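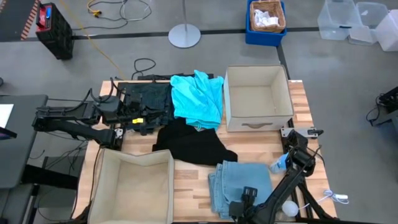 Why do we fold clothes before we put them in a box?

Think of a shirt that is all crumpled. There is a lot of air between its wrinkles, and air takes up space too. When you fold the shirt, you push most of this air out. The shirt is the same size as before, but now it needs less room.

Jeans are made of denim, a strong and thick cloth. They keep a fold well. Put one leg on top of the other, then fold from the bottom to the waist. Now you have a rectangle.

A T-shirt is softer and slides easily. Lay it flat first and smooth it with your hands. Fold in the 2 sides, then bring the bottom up.

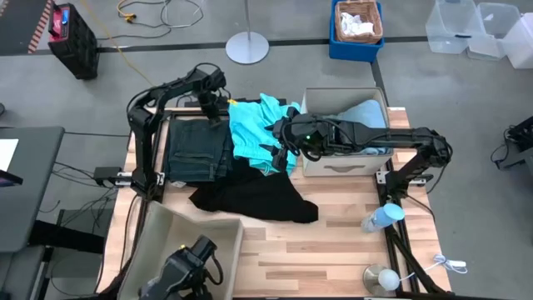

Heavy clothes like jeans go best at the bottom of the box. Light clothes can lie on top, where nothing presses on them.

A box made of fabric is light, so children can carry it. Many of these boxes have a handle or a hole for the fingers at the front. You can pull the box from a shelf with one hand.

Try it at home

Take 5 pieces of clothing and throw them into a box without folding. Look how high they come. Then take them out, fold them and put them in again. How much room is left now?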